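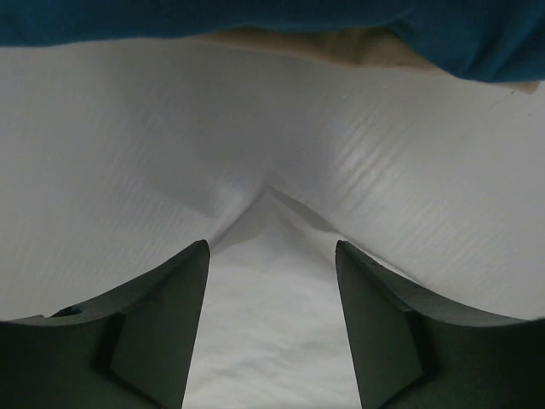 Sunday, 6:40 a.m. Barometer up two since last night, wind gone round to the northwest. Kitchen at 58 degrees because I let the stove go out.

Third attempt at the regulator clock. To recap for my own benefit: movement out of the case on Tuesday, stripped, cleaned, pegged out, reassembled dry. It then ran for a little under four hours and stopped. Second attempt, same result, except that it stopped at a different position of the escape wheel, so one bad tooth is ruled out. Power is being lost somewhere in the train and I had been looking at the wrong end of it.

7:30. Took the pallets out and let the train down by hand with a light load on the line. It runs free for most of a turn of the center wheel and then slows. Repeated it until I was sure. Marked the center wheel with a felt pen at the slow point. The mark comes round to the same place every time, so the fault goes with the center wheel or whatever is fixed to it.

8:15. Center arbor between centers on the small lathe. Runout at the rear pivot is more than I like. I can't put a good number on it because the dial gauge sticks. Must ask Glenys Mahuika whether she still has the Trirnex gauge she offered me, and pay her for it this time.

The pivot itself is not bent. The wheel is out of round on its collet. Somebody has had it off before, probably during the 1948 repair (the date is scratched inside the front plate with initials I can't read), and soldered it back on slightly off center. There is a crescent of old solder on one side only. With the depthing as tight as it is, the wheel bottoms in the third pinion once per turn. A fresh weight line and a little thick oil would have hidden it for years.

Wrote to Shinji Maruyama to ask how he would hold the wheel while the collet is warmed. He answered before I had finished breakfast. He turns a brass plug to the bore, seats the wheel on it true, and lets the collet find its own place. He also says to get every trace of the old solder off first, mechanically, and not to trust acid anywhere near the pinion steel. Agreed on both.

10:50. Plug turned. First one undersize, thrown in the scrap tin. Second one good.

Wheel off, solder scraped, seat cleaned up. Re-fixed with low-temperature solder and as little of it as would take. Washed it twice to get the flux out. Back between centers: no movement I can see against the tool rest with a loupe.

Lunch. Hertta Aaltonen phoned about the Sultby meeting in September. She wants a talk of 29 minutes, which is apparently the slot, on pendulum suspension. I said yes and regretted it by the time the soup was hot. I have perhaps ten minutes of material, most of it complaints about spring stock.

2:00 p.m. Train back in, no pallets. Runs down evenly, no slow point at the mark or anywhere else. Pallets in, pendulum on, beat set by ear and then with the timer. Over 200 beats it is losing slightly, but the rating nut has been moved so often this week that I would expect nothing else. Left it alone.

Amplitude is better than at any time since I bought the thing. Worth noting that it now runs on the original weight. The heavier one that came with it was presumably somebody's answer to the same fault. It goes in the drawer with a label - don't refit.

6:15 p.m. Still going. That is past the four-hour mark, for what it's worth. Back pivot of the third wheel has a little wear and will want polishing eventually.

9:30 p.m. Still going. Seven seconds slow against the radio. Half a turn up on the nut tomorrow, after it has had the night. Order: pegwood, suspension spring, one bottle of the thin oil. Return Nevzat's broaches.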